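Delivery of a chartered tanker: bunkers on board and the redelivery quantity

Posted in: Chartering and Operations
Posted by: Candela Escobar

Our company has taken a small product tanker, the Tranelia, on time charter for a period of 30 months. Delivery took place off Kekunham in February. The charter party obliges us to take over and pay for the bunkers remaining on board at delivery, and obliges the owners to do the same at redelivery. The quantities are to be "about the same" at both ends.

The joint survey on delivery was attended by one surveyor, appointed by the owners, and his figure for fuel oil is 15 tonnes higher than the figure in the chief engineer's own log. The owners have invoiced on the survey figure. I should be grateful for guidance on two matters: whether we are bound by the survey, and what margin the word "about" allows us when the vessel is returned.

Replies (2)

Radwan

The first point depends upon the wording of your survey clause. Where the clause provides for a joint survey and states that its findings are final, a charterer who did not attend, or did not object when the report was issued, will have difficulty in reopening the figure. Where the clause is silent on finality, the report is evidence and may be answered with other evidence, including the log, the last bunker delivery note and the daily consumption reports for the preceding voyage.

You should write to the owners without delay, reserving your position on the difference. It is customary to pay the undisputed part of the invoice at the same time. Withholding the whole sum would put you in breach over a matter that concerns only a small part of it, and hire clauses are seldom forgiving on the subject of late payment.
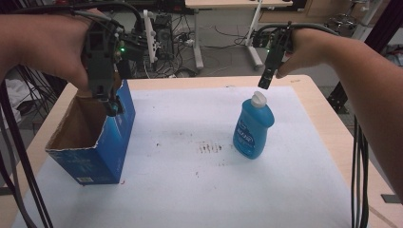 May the charterer deduct the disputed amount from the next payment of hire?

Only if the charter party permits it. Many forms allow deductions for off-hire and for advances made to the master, but do not mention bunker differences. A deduction made without a right to make it may be treated as short payment of hire, and may entitle the owners to serve notice under the withdrawal clause.

On the second point, "about" has no fixed value. Tribunals look at the size of the vessel, the tank capacity and the nature of the last voyage. If you wish for certainty, propose an addendum now which replaces the word with a stated percentage. Owners are generally more willing to agree such terms early in the charter than during its last 30 days.

Please also check the price provision. Some charters fix the bunker price at both ends, and others refer to the market price at the port concerned. The latter can alter the value of a dispute considerably.

Brodurside

Agree with the above. Get your own surveyor next time, it costs very little compared with the fuel. Also ask whether the soundings were corrected for trim and temperature. We had a difference of similar size on a smaller ship and it was entirely the trim tables, which were for a sister vessel. The owners issued a credit note within 2 weeks.

Candela Escobar

I thank both contributors. The clause does not say that the survey is final. We have reserved our position in writing, paid the undisputed part and asked for the sounding sheets together with the trim tables used. The proposed addendum is with our brokers.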